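Joltico Bench Rules for Two-Arm Cells: is the binder worth it?

Posted 4/24/24

I never thought I'd review a binder, but here we are! The Joltico Bench Rules kit is a 110-page book of good practice for small two-arm setups, plus a pack of wall cards and a roll of floor labels. I paid for mine out of the shop budget and I've been working through it a chapter at a time, mostly with coffee.

The chapter I liked most is on marking out the work area. It wants a hard border you can see from any side of the table, the same objects inside it every time, and a written list of what belongs there. We do tableware tasks, so our list is things like the bowl, the plate, the cup and the spoon. Writing it down took five minutes and ended a very long argument.
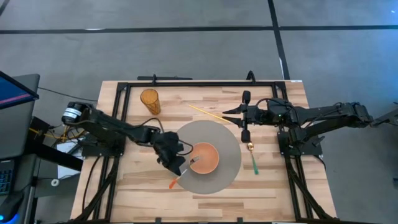 Photo: Ravindra Yadav

Next comes cables, and the book is strict (maybe a little too strict for a bench like ours). It wants every run tied back every 20 centimeters and nothing gathered next to a desk. I get it, I do, but whoever wrote that has never had to swap a wrist camera before lunch. I'd call it a goal more than a rule.

The part on people is better. You agree on a standing spot and a sitting spot, you say "hands out" before anything moves, and whoever is closest to the table gets the stop button — even if they're new, even if the boss is in the room. Ravindra and I had been doing a sloppy version of this for ages. Having it on a card made us do it the same way twice in a row.

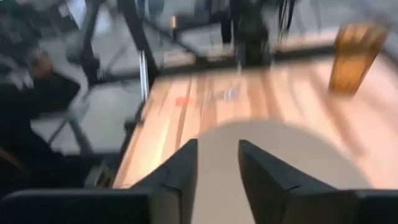
I also love the bit about gripper tips. Check them by eye at the start of each session, wipe them, and log any chips with the hour count. Our log was at 2,194 hours when I started using their sheet, and it's so much easier to read than my old notebook.

Gripes? The index is bad, the floor labels curl on carpet, and the chapter on lighting is thin. Urkmont sells a cheaper set of cards, but they're written for big fenced cells and half of them made no sense for a tabletop. A new edition of the Joltico book is due in June, so if you can wait, wait.

Four stars from me. I'd buy the cards again tomorrow and borrow the binder.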